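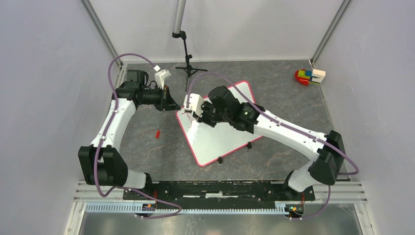 What do you do with a good raincoat when the zipper gives out? Bring it to the Shimada Building on a Saturday morning, sit down with somebody who knows zippers, and go home with a raincoat that closes.

Hivelari Repair Mornings Open in July With Free Help for Clothes, Lamps, Chairs and Bikes

STINANO – Thursday, June 28, 2018 – Hivelari, the neighborhood repair group that started out in a borrowed church hall on Erano Street, is moving into the ground floor of the Shimada Building and opening its doors every Saturday morning starting in July. The mornings are free, there is nothing to sign up for, and anyone who lives, works or goes to school in Stinano is welcome to come in with something broken.

Over the past year the group has held its repair mornings once a month, whenever the hall was free. People brought 319 things through the door in that time. There were toasters and table lamps, a great many pairs of jeans, two accordions, a child's scooter, a music box that played only the second half of its tune, and a garden umbrella that took up most of the hallway. Most of them went home working. Some didn't, and those owners at least left knowing what was wrong and whether a part could be ordered.

"I love the moment when the cover comes off," said Bradley Blackburn, who runs the repair mornings. "Somebody has lived with this lamp for twenty years and never seen the inside of it, and now we're both leaning over it with a flashlight, and it's a very simple thing in there! Two wires and a switch. People get so excited. I get excited, and I've seen the inside of plenty of lamps."

How a repair morning works

The doors open at 9 and the last new repair is taken at noon. When you come in you write your name and your item on a card, and the card goes on the board under one of four headings: Cloth, Cords, Wood or Wheels. When a seat opens up at the right table, your name is called. You stay with your item the whole time. The repairers will happily do the tricky bits, but they will also hand you the screwdriver or the needle if you would like to try, and plenty of people who came in meaning to watch have ended up sewing on their own pockets.

There is coffee and tea while you wait, and a shelf of old repair manuals that has turned out to be very popular with grandparents. Kids are welcome at every table as long as a grown-up is with them.

The Cloth table has three sewing machines, including one heavy enough for canvas and denim. Bring zippers, hems, torn linings, worn elbows, backpack straps and stuffed animals. Please wash things first. If you have matching thread or a spare button, put it in your pocket before you leave the house, as the button jar is large but it can't hold everything.

The Cords table takes lamps, radios, fans, mixers, toasters and most other small things with a plug. It can't take microwave ovens, televisions or anything that runs on gas. Empty the crumbs out of the toaster, please. The people at the Cords table asked for that sentence to be included, and they asked twice.

The Wood table is for wobbly chairs, loose drawer fronts, picture frames and wooden toys. Glue needs time, so a chair that is clamped on Saturday will usually stay until the next one. There is now a room to keep them in, something the church hall never had, and it means the Wood table can say yes to a lot of jobs it used to turn down.

The Wheels table looks after bikes, scooters, strollers, shopping carts and walkers. It will help with flats, brakes, squeaks and chains. Inner tubes in the common sizes are kept on hand and sold at cost.

A room with good light

The Shimada Building spent much of its life as a button and ribbon warehouse, and people in the neighborhood still call it the Ribbon House. The ground floor has tall windows along the street side, which will be a treat for anyone who has tried to thread a needle in the old hall in December. There is a ramp at the Erano Street entrance and an accessible restroom just inside it. Seating will go up to 40, and there is bench space along the back wall for people who would like to work on their own project with borrowed tools.

The move also gives Hivelari a proper home for its tool library. Members of the public will be able to borrow hand tools for a week at a time, beginning with clamps, socket sets, pliers, hand planes, a staple gun and a very fine collection of darning mushrooms left to the group by a retired tailor. Borrowing is free. A late tool costs nothing either, but expect a cheerful phone call.

"We were packing everything into the back of a station wagon every month, and every month something got left behind," Blackburn said. "Once it was all the extension cords. We did a whole morning of hand sewing and bicycle bells. It was a lovely morning, as a matter of fact, but I'm so happy we'll have cupboards."

Opening month

The first Saturday in July will be an ordinary repair morning with a bit of extra noise. A brass trio from Stinano High School will play on the sidewalk at 10, and the bakery next door is bringing rolls. After that, each Saturday in the month has a short lesson at 11 for anyone who wants to pick up one useful skill:

First Saturday: Sewing on a button so it stays on, with and without a shank
Second Saturday: Rewiring a table lamp
Third Saturday: Patching an inner tube and setting a brake
Fourth Saturday: Gluing a loose chair joint, and how to clean out the old glue first

Each lesson lasts nearly 40 minutes and needs no experience. Materials are set out for you. The lamp lesson fills quickly, so come a little early if that's the one you want. Practice lamps are provided, and you are free to bring your own as long as it's unplugged and has no bulb in it.

The mending circle, which has been meeting in living rooms since the winter, will also move to the Ribbon House, on the same Saturdays from 2 until 4 in the afternoon. It's a quieter gathering than the morning – people darn, patch, talk and listen to the radio. Newcomers can borrow a needle and a hoop and will be shown a basic darn on a practice sock. The circle is especially keen to meet anyone who knows sashiko stitching or invisible mending, or who has always wanted to learn.

Can you fix something?

Hivelari would be delighted to hear from more repairers, above all for the Cords and Wheels tables. You don't have to be a professional. The present group includes a retired bus mechanic, a theater costume maker, two sisters who restore clocks at home, and several people who just like taking things apart and have become good at putting them back together. New repairers sit alongside an experienced one for their first few mornings, and one Saturday a month is plenty.

People who don't repair are needed too. Somebody has to greet visitors, move cards along the board, pour coffee and find the owner of the umbrella. High school students can count their Saturdays toward service hours, and the group will sign the forms.

Useful donations right now are sewing thread in any color, zippers over 12 inches long, working desk lamps, wood clamps of any size, bicycle pumps, and clean glass jars with lids. Please don't leave broken appliances on the step. The group can only work on things that have an owner sitting next to them.

What to bring, in short

Bring up to two items per visit, along with any loose pieces, screws or knobs that came off them, even if they look like they don't belong. Bring the charger or power cord. If your item makes a strange sound, try to remember when it makes it. Large furniture is fine if you can carry it in, and if you aren't sure whether something is too big, ask at the Erano Street door and someone will come out and take a look at it with you.

About Hivelari

Hivelari is a neighborhood repair group based in Stinano. It runs free repair mornings, a mending circle and a tool library, and it is paid for by small donations and the coffee jar. Repairs are free, though visitors pay for any parts they use.

Press contact

Bradley Blackburn, Hivelari, ground floor, Shimada Building, Erano Street entrance, Stinano. Reporters and photographers are welcome at any Saturday morning in July and are encouraged to bring something that needs mending.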